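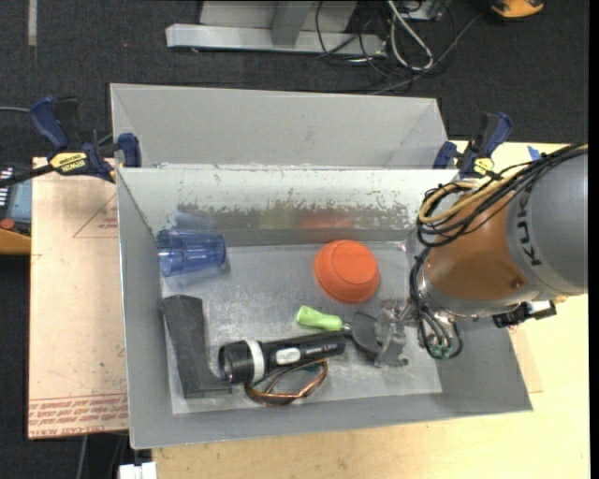 Figure 3. Two-bin test cell with a KUKA arm at the front bin. Objects include a transparent blue cup, an orange bowl, a flashlight and a green-handled utensil.

4.2 Evaluation of the Arkico picking package

The Arkico package is sold as an add-on for arms already in service. It consists of a grasp planner, a calibration routine and a support contract, and the vendor offers it to laboratories and small packing firms that do not train their own models. We evaluated release 5 as delivered, without retraining and without help from the vendor after the initial installation.

The cell is shown in Figure 3. Two gray metal bins are placed one behind the other and clamped where they meet, so that their relative position stays fixed under contact. The arm takes an object from one bin and releases it in the other. When the source bin is cleared, the roles are swapped and the run continues without an operator. The scraped paint on the bin wall was left untreated. Bare and painted metal reflect differently, and bright objects placed near the wall produce colored reflections, as with the orange bowl in Figure 3. We considered this a fair condition for a product advertised for use in existing equipment.

Objects were drawn from the Stoyanova household list, from which we selected 60 items. The selection favors cases that the product sheet describes as supported but which we expected to be hard: transparent plastic, thin curved parts such as the temples of glasses, and handles that end in a wider head. Each run started with 8 objects tipped into the source bin from a tray. No object was repositioned by hand unless it came to rest outside the bin.

A total of 3,104 grasp attempts were logged. An attempt was counted as successful if the object was lifted clear of the bin floor, carried across the shared rim and released inside the target bin. Objects dropped during transfer were counted as failures even when they landed in the correct bin. The Cluredance planner, which we used in earlier work, was run in the same cell with the same lists and serves as the baseline.

Failures of the Arkico planner fell mainly into two groups. In the first, the planner proposed a grasp on a reflection in the wall, and the fingers closed on nothing. In the second, two objects in contact were segmented as one, and the grasp was centered between them. The baseline showed the second error more often and the first only rarely. Raising the confidence threshold in the Arkico settings file reduced both but lengthened the cycle, as the planner then requested additional views before moving.

Installation followed the Brarcombe checklist for shared cells. The supplied calibration routine had to be repeated whenever a clamp was loosened, a step missing from the vendor manual.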